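Sticky notes on cork, continued

In the July post I said the framed cork board was going back in use as a weekly task board, and that the limiting part would be adhesion. I have now run it long enough to write down the procedure.

Cork is a poor substrate for repositionable adhesive. The surface is granular, so the strip on the back of the note only touches the high points, and every removal takes a few loose grains with it. After two or three moves the strip is gray with cork dust and holds nothing. Pins solve this, but they leave holes, and I wanted to avoid a container of pins near the table.

I compared two pads, the Gromach standard and the Rerkon "extra hold." On a painted wall I can't tell them apart. On cork the Gromach notes start to curl at the bottom by the second day and drop within the week. The Rerkon notes also curl but stay up. They cost more. I bought a pack of 600 sheets and have used 143, including the ones wasted on testing, so the price difference has stopped bothering me.

Surface preparation matters more than the brand. Vacuum the board with the soft brush, then wipe it with a barely damp cloth and leave it overnight. Do not use a wet cloth. Cork swells, and the sheet can lift away from its backing near the frame. 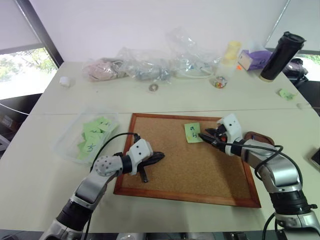 Placement is the next variable. I do it with the board lying flat on the table, where the whole strip can be pressed down with even force. On a hung board you push at an angle and the top corners get most of the pressure. Flat, I press along the strip from the center outward, hold for a few seconds, and leave the bottom of the note alone. Pressing the bottom does nothing useful, as there is no adhesive there.

Removal is where most of the curl comes from. If you pull a note off the pad from the bottom up, the paper bends sharply at the adhesive line and keeps that bend. Peel it sideways, parallel to the strip, and it stays much flatter. The same applies when taking it off the board.

For content I have settled on short codes, two lines at most, in thick marker. Full sentences are unreadable from across the room, and I never updated them. The codes are explained on an index sheet kept in a Kartha binder on the shelf. Position carries the rest of the information: left is waiting, right is active, and finished notes go in the recycling. I tried assigning meaning to colors as well and dropped it when one color ran out before the others.

Open items: the wood frame has a small gap at one miter, which I intend to glue and clamp. I also want to try the Ginden spray coating, which is sold for sealing cork coasters. A sealed surface should shed fewer grains, though it may also leave the adhesive less to grip. I will coat a scrap piece first and leave three notes on it for a month before putting any of it on the board.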